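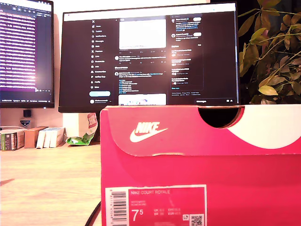 2 min read

WIRKHAM, February. Wokeck, the home storage and desk-clearing service, today announced the Shoebox Amnesty, a monthlong program for people who have a shoebox on their desk and have stopped seeing it.

Under the amnesty, customers may bring one shoebox of any brand, size or color to the Wokeck shop on Melnychuk Street. Staff will help them sort what is inside, label the box honestly and find it a home that isn't next to a computer monitor. Shoes are welcome, though the company does not expect to see many.

"People tell us the box is temporary," said Bohdana Skoryk, founder of Wokeck. "Then we ask what's in it and they go quiet. I had a customer who was sure it was tax papers. It was chargers, and one was for a phone she gave away in college."

The program follows a trial in which 90 local households let Wokeck look at their desks. The shoebox beat the mug and the dead plant as the item most likely to be left where it was first put down. In 13 of those homes the owner could name everything in the box without lifting the lid. Wokeck has sent each of them a card.

Rutilio Bautista, who ran the trial, said the shoebox has earned its place in the American home and should not be blamed. "It's a good box. It stacks, it has a lid, and a lot of them have a finger hole so you can pull one off a shelf. The trouble is that the label on the end tells you a shoe size. That's no help at all when you want the warranty for the toaster."

To deal with this, Wokeck will hand out a free set of blank stickers made to cover the maker's label. A second set comes already printed, with wording suggested by customers. Choices include "Cables, Probably," "Letters I Am Keeping" and "Ask Dad."

Each visit lasts as long as it takes to empty one box, and the company asks customers not to check their social feeds during that time. Vsevolod Chornovol, who manages the shop, said this rule was added after the trial, when sorting kept stopping for a quick look at the screen behind the box. "A quick look was never quick," he said. "We got one lid open and lost the afternoon."

Boxes that come out empty can be taken home, given to the shop for reuse or left for recycling. Customers who choose to put actual shoes back in them will be treated with respect.

The Shoebox Amnesty is free and runs through the end of the month. The shop opens at 7 a.m. and takes its last box at 2 p.m. Large boot boxes need a booking.

About Wokeck
Wokeck helps people in Wirkham find the tops of their desks. It also sells the Zedar line of shelf dividers.

Press contact: Khrystyna-Mariia Sydorenko, Wokeck, Wirkham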